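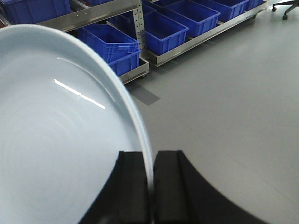
Home Features Books Community Subscribe

I never planned to put a book together. What I wanted was a few old letters typed up before the paper gave out, and then somebody at the Crenshaw library asked if she could add her grandfather's, and off we went! By February we had 94 letters in shoeboxes on my dining room floor, most of them written home to Rastville by people serving overseas (one is nothing but a complaint about socks, and I love it dearly).

Korkside, the little press two towns over, agreed to print 783 copies. It's an odd number, I know — it's what the paper order came to.
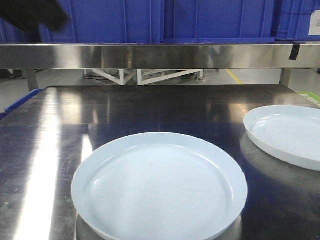 One reader in Jurkano wrote that she'd gone through the whole thing in two evenings and then called her brother, whom she hadn't talked to in 9 years. They argued over which of them had their dad's letters. Both did, half each.
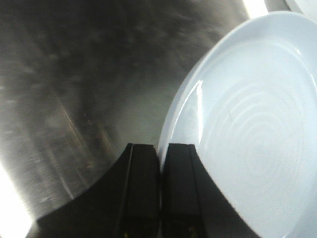

So of course I'm thinking about a second volume. I'd like to leave the spelling alone this time, because we fixed too much in the first one and a couple of families noticed. I'd also like bigger type. If you have letters, send copies, please, and keep the originals at home.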